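Accueil | Potager | Semis | Balcon | Outils | Contact

Faire ses semis de tomates à la maison, tranquillement

11 mars 2023, par Urs Strebel

Chaque année, au mois de mars, c'est la même impatience : il fait encore gris dehors, la terre colle aux bottes, et pourtant j'ai déjà les doigts qui me démangent !
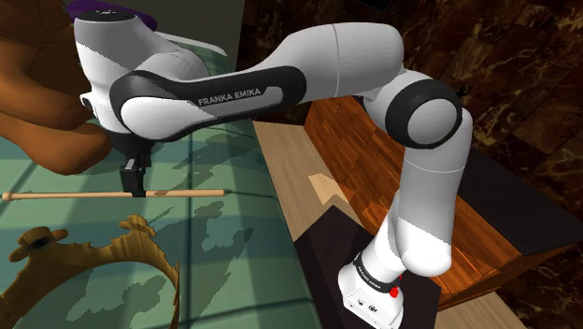 Alors autant s'y mettre à l'intérieur, au chaud, avec un peu de terreau et un rebord de fenêtre bien clair. Je sème mes tomates depuis presque 30 ans, d'abord dans une petite cuisine à Flulladcombe, maintenant dans ma véranda de Gristville, et j'ai eu tout le temps de rater à peu près ce qui peut se rater (les semis oubliés un week-end derrière une vitre plein sud, par exemple, je m'en souviens encore).

Le matériel

N'allez pas vous ruiner. Des godets de récupération, des pots de yaourt percés au fond, une vieille barquette avec couvercle transparent : tout cela convient très bien, pourvu que l'eau puisse s'écouler. Lavez-les à l'eau chaude savonneuse et rincez bien. Pour le terreau, prenez un terreau spécial semis, fin et léger. Celui qu'on achète pour les géraniums est trop riche et plein de morceaux, mais si vous n'avez que ça sous la main, passez-le au tamis et coupez-le avec un peu de sable.

Côté variétés, j'ai un faible pour la Mallora, une petite tomate allongée que ma voisine m'a donnée en sachet et dont je garde les graines depuis. La Kozan est plus grosse, plus tardive aussi, et elle fait de merveilleuses sauces. Si vous débutez, commencez par une tomate cerise, n'importe laquelle, vous aurez des fruits tôt et cela donne du courage pour la suite.

Le semis

Remplissez les godets jusqu'à un doigt du bord et tassez très légèrement, du plat de la main. Arrosez avant de semer : une fois les graines posées, un jet un peu vif les envoie toutes dans le même coin. Faites de petits trous peu profonds avec la pointe d'un crayon, déposez 3 graines par godet, puis recouvrez d'une pincée de terreau. Un demi-centimètre suffit largement.

Étiquetez tout de suite ! On se dit toujours qu'on s'en souviendra, et puis en mai on plante au hasard, et on découvre en août qu'on a mis toutes les grosses tomates du même côté. Écrivez au crayon à papier, l'encre des feutres finit par pâlir au soleil.

Posez ensuite le couvercle, ou un simple film alimentaire, et installez le tout dans la pièce la plus douce de la maison. À 21 degrés, les premières pousses sortent en général en une petite semaine. Dans une pièce plus fraîche, il faudra patienter davantage, ce n'est pas grave du tout.

Après la levée

Dès que vous voyez du vert, retirez le couvercle et rapprochez les godets de la lumière. C'est le moment délicat : trop de chaleur et pas assez de clarté, et les tiges filent, toutes maigres et toutes pâles. Tournez les godets d'un demi-tour chaque matin, en buvant votre café, et passez de temps en temps la main sur le dessus des plants, comme on caresse un chat. Cela les rend plus trapus.

Pour l'arrosage, versez un fond d'eau dans la soucoupe et videz ce qui reste au bout d'un quart d'heure. Quand les premières vraies feuilles sont là, gardez le plus beau plant de chaque godet et repiquez les autres, en les enterrant jusque sous les cotylédons.

Ne les mettez pas au jardin avant la mi-mai, même si avril se montre généreux. Sortez-les d'abord quelques heures l'après-midi, à l'abri du vent, et rentrez-les le soir.

La prochaine fois, je vous parlerai des poivrons, qui sont bien plus lents et que j'aurais dû semer avant les tomates cette année.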